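Ornella Caputo
October, 7:40 p.m.

We're down to one dining table after years of having two, so I've been reading up on how to look after a wood top. Posting what I've learned in case anyone else is in the same spot.

First, find out what finish is on it. Oil, wax and lacquer all want different things. Put a drop of water somewhere that doesn't show and give it ten minutes. If it sits in a bead, you have a sealed surface. If it soaks in and leaves a dark spot, it's oil or wax, or bare wood.

Ours came from my aunt's place in Moline. She bought it in 2000 and never did a thing to it except wipe it down after supper. It soaked the drop right up.

For everyday cleaning I use a damp cloth wrung out hard, then a dry one. I quit the spray polish. It left a film, and the oil wouldn't go in evenly over it. Took me a whole Sunday with mineral spirits to get the film off.

White rings from cups are usually moisture trapped in the finish. A hair dryer on low took two of ours out. The third one didn't budge and I've stopped trying.

Black rings are different. That's water down in the wood reacting with the tannins, often with some iron involved. Oxalic acid is the usual answer. Wear gloves and read the label, and rinse it well afterward.

Sanding: I went with the grain, 120 first and then 180. Rozália Pešek talked me out of going finer. She refinished her own top last winter at 320 and says the oil barely went in.

If it's a veneer, go easy. Look at the edge. When the grain on top doesn't carry over the side, you probably have a thin layer up there, and it's easy to sand right through.

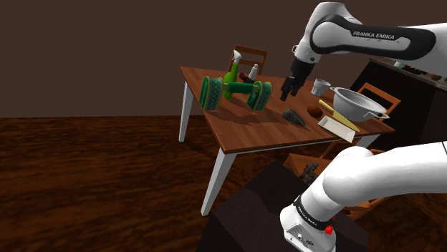
Oil goes on thin. Put it on with a rag, let it sit 15 minutes, wipe off everything that's left. I did 4 coats with a day between them. The second one was too heavy and stayed tacky until I rubbed it back with a gray pad.

Lay the oily rags out flat to dry outside, or put them in a can of water with a lid. They can catch fire on their own if you ball them up. Please don't skip this one.

Humidity matters more than I figured. Our top is 64 inches long and it moves across the width between summer and January. Check the screws underneath. If they're in tight round holes, swap in slotted brackets so the wood has somewhere to go.

Coasters — I know. We have 9 of them and they're always in the other room.

Somebody asked about the legs. Those are painted, so I washed them with dish soap and touched up the chips with leftover trim paint. The color is close enough under the table.

Next up is the bench. It has a split along one end and I haven't decided between glue and a butterfly key.

Contact | © Ornella Caputo | Back to top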